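Notes on a double sink and one rack

The sink went in when the Haria flat got its new counter, and the drying rack has been moved between the two basins ever since. I have now used both positions long enough to write them up. Most of what follows applies to any undermounted or inset double sink with one basin wider than the other.

The counter run is 1777 mm from wall to end panel. The sink takes up the middle of it, with the faucet on the counter between the basins. The big basin is on the left. The small one on the right was sold as a rinsing basin, a description that only works if you never put anything in it. The rack came separately from Bernanberg, order number 2359, and is listed as suitable for "most basins". It is metal rods in a gray plastic surround, nothing folding, nothing extendable.

Position A: rack over the right basin

The rack sits across the width and the water falls straight into the small basin. Side clearance is 6 mm in total, so it can't slide far. Plates go in on edge between the rods, starting from the right end and working toward the faucet. Starting at the other end means reaching past the plates that are already standing there, and the lever is on that side too.

The left basin stays completely free in this arrangement. A large pan fits flat on the floor of it and the strainer can be lifted out without moving anything. The corners are square inside, so a round brush misses them. I use a narrow one.

The drawback is that there is no second basin any more. Anything that has to be rinsed or left to drain by itself competes with the dishes. For a day of sandwiches and coffee this doesn't matter. For cooking it does.

Position B: rack in the left basin

The rack is put down inside the big basin with its handle end against the divider. It stands lower, so there is less splashing on the backsplash when a plate goes in, and cups can be set in from the front edge without lifting them over anything. The right basin is then available for vegetables. Carrots, radishes and a length of daikon fit with room to turn them over under the faucet. Greens should go in last, at the back, or they end up over the drain.

The left drain is under the rack in this position. It still drains, but the strainer collects whatever comes off the dishes and the rack has to come out before it can be emptied. Washing a pan is also out of the question until the rack is cleared.

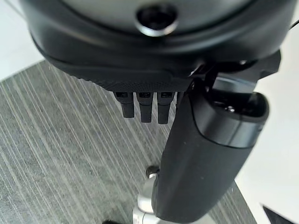
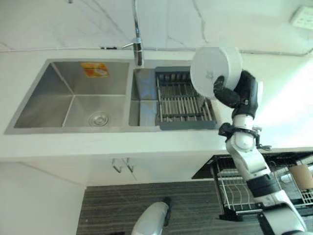
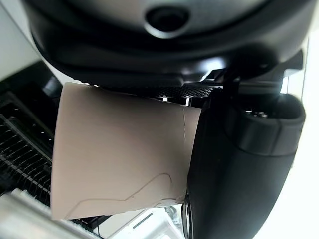
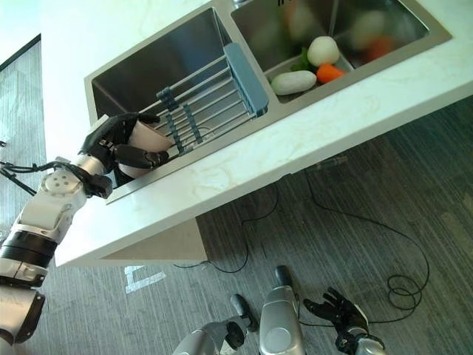

Second picture: rack over the right basin, with a plate at its right end. Fourth picture: rack in the left basin, vegetables in the right.

Changing over

Switching takes very little time if the rack is empty. With dishes in it, take out the cups first and leave the plates. The plates are held by the rods and stay put if the rack is kept level. Cups are only resting on them. I have broken one cup this way and it was from the Orozco set, so it can't be replaced singly.

The plastic handle is the correct place to hold the rack. Lifting by the rods works too, but they flex, and over time two of mine have started to turn in their clips. A drop of water on the clip and a push with the thumb puts them back.

The steel floor marks if the rack is dragged. Lift it, set it down, then leave it alone. The marks I made in the first weeks run with the brushing and can be seen only from the window side. Meltau sells a silicone mat 2 mm thick that would prevent this. I bought one and took it out again after a month – it covered part of the drain and had to be washed more often than the sink.

Cleaning the rack

Limescale builds up where the rods enter the plastic, more on the underside than on top. Diluted vinegar in the left basin, rack upside down, half an hour, then a stiff toothbrush along the joints. I rinse it for longer than seems necessary. Vinegar left in the clips can be smelled on the next load of cups.

Current schedule

Position A from breakfast until late afternoon. Position B from when the vegetables come out until they are in the pot. After dinner it goes back to A – the pans need the left basin, and by then the right one is empty again. On Tuesday evenings, when I cook for the freezer, it stays in B until everything is portioned and the pans wait on the stove.

A second rack would remove the need to switch. Bernanberg has a shorter model that might stand on the counter to the right of the sink, but that stretch is where the chopping board lives, and I haven't measured it with the board in place.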